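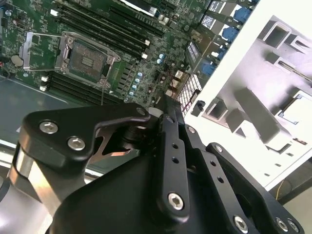

Placa verde, zócalo vacío y con el marco metálico levantado.

Imprimir | Enviar por correo electrónico

1/ Hilo para quienes llevan años diciendo «a ver si un día arreglo el ordenador viejo». ¡Arregladlo! Llevo todo noviembre metido en esto y estoy disfrutando como un crío.

2/ La culpa la tiene Kisska, el taller de trueque de piezas que abrió en la calle de atrás. Llevas lo que te sobra, te dan vales y con los vales te llevas lo que te falta. Yo entré con dos módulos de memoria y salí con tres discos duros y una sonrisa de oreja a oreja.

3/ Lo que más me gusta es que allí se habla. Preguntas por una fuente de alimentación y acabas en una discusión preciosa sobre si merece la pena resucitar un equipo de oficina de hace más de diez años. (Merece la pena. Siempre.)

4/ Para qué sirve un PC viejo, lista rápida y desordenada: servidor de música en casa, copias de seguridad de las fotos, máquina de escribir sin distracciones, emulador para los sobrinos, estación para digitalizar cintas. Yo voy por la música y no pienso parar.

5/ Y el catálogo en papel, por favor. Se llama Mundo, lo grapan ellos mismos, y en el último número vienen 421 piezas con su estado, su procedencia y una notita a mano. «Funciona si no la miras mucho». «Ruidosa pero leal». Me lo leo en la cama.

6/ Consejo de principiante a principiante: el zócalo se toca lo justo. Esos contactos dorados se doblan con nada y enderezarlos es un suplicio de lupa y paciencia. Si no hay procesador puesto, tapa de plástico encima y a otra cosa.

7/ Otro: haced fotos antes de desenchufar cables. Muchas. Los cablecitos del panel frontal (encendido, reinicio, lucecita) parecen todos iguales y al volver a montar te acuerdas de toda la familia del fabricante.

8/ Y la pasta térmica, un grano de arroz en el centro. Mi primera vez puse como para untar una tostada — dos horas limpiando con alcohol y bastoncillos.

9/ Gasto total hasta ahora: 100 euros, y eso contando un ventilador que compré nuevo por capricho porque el viejo sonaba a avioneta. El resto, vales y trueque.

10/ Para el sistema, algo ligero. Estoy probando Bratu, una distribución pequeñita que llevan entre cuatro gatos, y va como un tiro incluso con poca memoria. El instalador es feo como él solo y me da exactamente igual.

11/ Me preguntan por privado si hay algo parecido fuera. Sí, en Stomcombe tienen un encuentro de reparación una vez al mes, con sopa incluida. Los de Kisska se cartean con ellos y a veces se mandan cajas de placas. ¡Cajas de placas por correo! Quiero ir.

12/ Si tenéis una torre en el trastero, no la tiréis todavía. Quitadle el polvo, abridla, mirad qué lleva dentro y preguntad en el taller que tengáis más cerca. Y si os animáis, contadme por aquí qué máquina es, que me hace muchísima ilusión.

13/ Añado, que se me olvidaba: las pilas de botón gastadas, al punto limpio. Y guardad los tornillos en botes con etiqueta, yo ya tengo uno que pone «ni idea».

Última actualización: noviembre de 2022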